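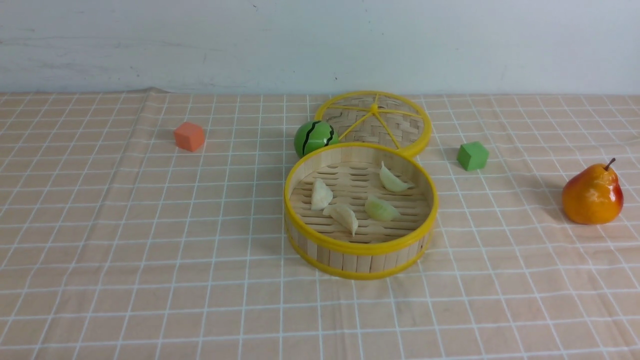 Leite Community Kitchen Association
Minutes of the Kitchen and Classes Meeting, December

Held in the upstairs room, Pulton Hall, commencing at 6.30 pm

Present: Valquíria Fagundes (Chair), Anderson Teixeira (Classes), Sandro Carbone (Equipment and Stores), Rosimeire Marinho (Minutes)

Apologies: Chrysoula Stamatopoulos

1. Minutes of the previous meeting

The minutes were accepted with one correction. Under item 4, "tea urn" should read "soup urn". The Chair signed the corrected copy.

2. Matters arising

The extractor fan filter has been replaced. The lock on the dry goods cupboard remains stiff and Mr Carbone will ask the hall office to look at it again.

The gap in the shelving beside the sink was raised once more. It was agreed to leave the matter until the new steamers have been given a permanent place (see item 4).

3. Dumpling evenings

Mr Teixeira reported that the first two dumpling evenings had been fully booked, with 16 places taken on each occasion. Pleating took up more of the session than had been planned, and on the first evening cooking did not begin until after eight. For the next session the dough will be made beforehand and the class will start with rolling and filling.

Ms Marinho asked whether the crescent shape should be kept for beginners. Mr Teixeira was in favour of keeping it. A simple half-moon fold could be offered to anyone who preferred it, and both would be steamed together. This was agreed.

The Chair noted a written comment from Ms Stamatopoulos that members with allergies should be asked to declare them on the booking form and not at the door. Agreed. The form will be amended before bookings reopen.

Mr Teixeira proposed that no more than four dumplings be placed in a basket at a time, so that they could be lifted out without tearing. Mr Carbone considered this slow for a full class. After discussion it was agreed to keep to four for the next session and to review the point afterwards.

4. Bamboo steamers

Mr Carbone presented the steamer with yellow plastic bands and a woven lid with a yellow rim. The meeting compared it with the all-bamboo kind used at present. The following points were made:

The coloured bands would make the association's steamers easy to tell apart from those belonging to other users of the hall.

The tall sides would suit larger dumplings and buns.

Mr Teixeira was not certain how the plastic would stand up to long steaming and asked that the supplier, Mastorari, be consulted before any further order was placed.

Lids must be stored with their own bases. Two of the older lids no longer fit anything in the cupboard and will be disposed of.

Mr Carbone gave the price of a full set for the class as £95, delivery included. The purchase was approved in principle, subject to a satisfactory reply from Mastorari. The Chair reminded the meeting that £200 had been set aside for equipment and that the replacement scales were also to be met from this sum.

It was further agreed that steamers are to be rinsed without detergent and left open on the rack overnight. Ms Marinho will prepare a notice for the wall above the sink.

5. Tablecloths

The checked cloths are to be kept for serving and for display tables. Floured work is to be done on the boards. Ms Fagundes offered to hem the two cloths that have begun to fray.

6. Any other business

The Estel lunch group has asked to borrow a table and two large pans. Agreed, provided that they are returned before the next class.

The meeting closed at 7.50 pm.

Actions

SC: contact Mastorari regarding the bands; speak to hall office about cupboard lock; dispose of unmatched lids
AT: revise the running order for the next dumpling evening
RM: amend booking form; notice on washing and drying steamers
VF: hem tablecloths; reply to the Estel group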